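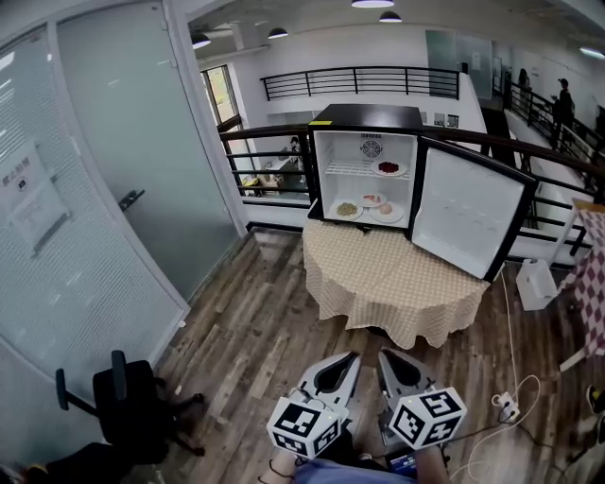

Foltcombe Water Rights Decrees: Transcribed Text and Docket Index

Version 2.4

Summary

The Foltcombe collection contains the machine-readable text of 235 decrees and related orders on the use of surface water in the former Pladatcombe judicial district. The originals were bound in 24 volumes by the clerk of the district court. Each record pairs the transcribed text of one decree with its docket number, the names of the parties as they appear in the caption, and the stream or ditch named in the order.

The collection is issued by the Rutherford Law Library for use in legal history, title research and the study of court language. It has no official standing. Persons who need a decree for a filing or a transfer of title must obtain a certified copy from the court that now holds the volumes.

Contents

decrees.csv -- one row per decree, with docket fields
text/ -- one plain text file per decree, UTF-8, named by record number
parties.csv -- one row per party per decree
corrections.txt -- changes made between versions

Fields in decrees.csv

record_id: number assigned by the library. It does not change between versions.
volume: number stamped on the spine of the bound volume.
page_start, page_end: printed or handwritten page numbers. Blank where the page carries none.
docket: docket number as written, including any letter suffix.
caption: full caption, with line breaks removed.
source_name: stream, spring or ditch named in the order, in the spelling of the clerk.
priority_date: the date of first use awarded by the court. This is often decades earlier than the date of the decree, and the two should not be confused.
disposition: decreed, dismissed, continued or modified.
legibility: a grade from 1 (poor) to 4 (clear), assigned by the person who proofread the record.

Method

Typed pages were read by Cundero, the library's text recognition program, and were then proofread against the page. Handwritten pages were keyed by hand. Words that could not be read are marked [illegible], and doubtful readings are followed by a question mark in square brackets. Spelling, capital letters and abbreviations follow the original. Hyphens at line ends have been removed where the word is in ordinary use; place names and surnames keep the hyphen, as the clerks were not consistent.

Marginal notes are placed at the end of the text file under the heading MARGIN. Many of them record later transfers and were entered by several hands over a long period. The library has not tried to date them.

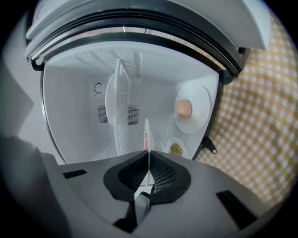
Manaia Rakena writes that the disposition field misled her in the early volumes, where a decree marked "modified" may be either the order that was changed or the order that changed it. She asks that the two be kept apart, and adds that the margin notes were the only means by which she could tell them apart in the matter of the upper ditch.

The library accepts this point. A field named modifies, holding the record_id of the earlier order, will be added in the next version. Until then, users should read the text of any record marked "modified" before relying on its terms.

Known Limits

Volumes 2 and 4 suffered damage along the inner margin, and the first words of many lines are missing on left-hand pages. Amounts of water are given in the units used by the court, which changed over time; no conversion has been made. The source_name field has not been matched to modern maps, and one ditch may appear under several names.

Appeals are outside the scope of the collection. A decree listed here may have been reversed or sent back, and the absence of a note to that effect should not be taken as proof that it stood.

Personal Information

The decrees are public records and name landowners, witnesses and counsel. A small number also name minor heirs. These names have been kept, as they form part of the chain of title.

Terms of Use

The transcriptions and index may be copied and reused without charge, provided that the Rutherford Law Library is credited and the version number is stated.

Corrections

Reports should give the record_id, the volume and page, and the proposed reading. They are reviewed each March and entered in corrections.txt under the name of the sender, unless the sender asks otherwise.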